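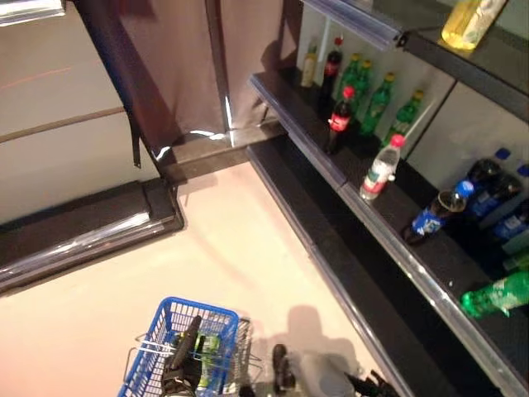 ## Risau hand basket, blue plastic

Bought from Trinholm to replace our wire baskets. In use since September.

**Pros**

- Grid sides let you see the contents without lifting anything out.
- Bottles of soda stay upright when packed tightly.
- Wipes clean in seconds. The wire type never did.

**Cons**

- Handle pivots are stiff – 2 of the 50 arrived with one jammed. Trinholm replaced both.
- Small items can lodge in the corners.

Rating: 4 out of 5. We would reorder for the Ivesby store.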